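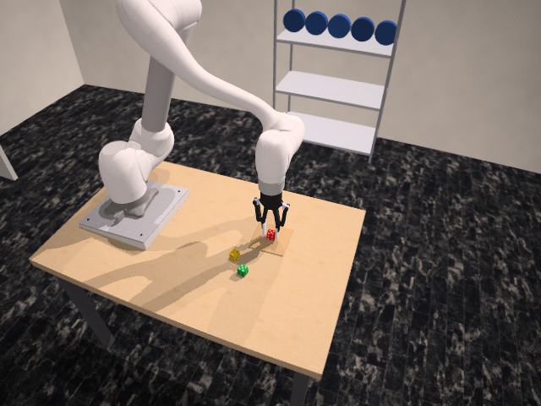
Start | Produkte | Anleitungen | Ersatzteile | Kontakt

Höhenverstellbarer Arbeitstisch Prerkent
Montage- und Betriebsanleitung, Abschnitt 4: Aufstellen, Ausrichten und Erstbehandlung der Holzplatte

4.1 Geltungsbereich

Dieser Abschnitt gilt für alle Arbeitstische der Baureihe Prerkent mit geölter Massivholzplatte. Für Tische mit beschichteter Platte ist ausschließlich Abschnitt 5 maßgeblich. Das Untergestell muss vor Beginn der nachfolgenden Arbeiten vollständig nach Abschnitt 3 montiert sein.

4.2 Anforderungen an den Aufstellort

Der Untergrund muss eben und tragfähig sein. Auf Teppichböden und elastischen Bodenbelägen sind die beiliegenden Druckverteilungsteller zu verwenden. Zwischen der hinteren Plattenkante und der Wand ist ein Abstand von mindestens 47 mm einzuhalten. Direkt vor Heizkörpern und über Luftauslässen darf der Tisch nicht aufgestellt werden.

Hinweis: Die Platte muss im verschlossenen Karton mindestens 19 Stunden liegend im vorgesehenen Raum lagern, bevor sie mit dem Gestell verschraubt wird. Für Lieferungen in der Heizperiode wird die doppelte Lagerzeit empfohlen.

4.3 Auflegen und Verschrauben der Platte

1. Legen Sie die Platte mit der Oberseite nach unten auf eine saubere, weiche Unterlage.
2. Setzen Sie das Gestell mit zwei Personen kopfüber auf die Platte. Die Markierung "V" am Querträger weist zur Vorderkante.
3. Richten Sie das Gestell so aus, dass der Überstand an beiden Stirnseiten gleich ist.
4. Setzen Sie die Schrauben aus Beutel C in die Langlöcher ein und drehen Sie sie zunächst nur handfest an. Die Unterlegscheiben dürfen nicht weggelassen werden.
5. Prüfen Sie die Ausrichtung erneut und ziehen Sie die Schrauben anschließend über Kreuz fest.
6. Wenden Sie den Tisch mit zwei Personen und stellen Sie ihn gleichzeitig auf alle Füße ab.

Vorsicht: Verwenden Sie keinen Schlagschrauber. Überdrehte Schrauben beschädigen das Gewinde in der Platte. Eine Nachbesserung ist in diesem Fall nur mit dem Reparatursatz Wultum möglich.

4.4 Nivellieren

1. Fahren Sie die Platte in die unterste Stellung.
2. Legen Sie eine Wasserwaage zuerst längs, dann quer auf die Plattenmitte.
3. Lösen Sie die Kontermutter des betreffenden Stellfußes mit dem Maulschlüssel SW 17.
4. Drehen Sie den Stellfuß, bis die Platte waagerecht steht, und sichern Sie ihn wieder mit der Kontermutter.
5. Wiederholen Sie die Prüfung in der obersten Stellung.

4.5 Erstbehandlung der Oberfläche

Die Platte ist werkseitig einmal geölt. Vor der ersten Nutzung ist ein weiterer Auftrag mit Hartöl Marciniak vorzunehmen. Für den Auftrag dürfen keine Geräte auf der Platte stehen.

1. Entfernen Sie Staub mit einem trockenen, fusselfreien Tuch.
2. Tragen Sie das Öl dünn in Faserrichtung auf, die Kanten eingeschlossen.
3. Nehmen Sie überschüssiges Öl nach der auf dem Gebinde genannten Einwirkzeit vollständig ab.
4. Lassen Sie die Platte über Nacht bei guter Belüftung trocknen.

Warnung: Ölgetränkte Tücher können sich selbst entzünden. Breiten Sie die Tücher im Freien einlagig zum Trocknen aus oder bewahren Sie sie in einem dicht schließenden Metallbehälter auf.

Raue Stellen können nach dem Trocknen mit Schleifpapier der Körnung 800 von Hand geglättet werden. Maschinelles Schleifen ist nicht zulässig.

4.6 Wiederkehrende Prüfungen

Die Verschraubung nach 4.3 ist vier Wochen nach der Aufstellung und danach einmal jährlich zu prüfen. Bei gewerblicher Nutzung ist das Ergebnis im Prüfblatt (Anhang B) einzutragen. Prüfblätter früherer Ausgaben bleiben gültig, sofern sie ab Mai ausgegeben wurden.

Zuständig für diese Anleitung: Seren Gwilliam, Technische Dokumentation
Stand: 16. Juli 2025

0 Kommentare | 2-mal geteilt

© Varnbridge Möbelsysteme | Impressum | Datenschutz | Nach oben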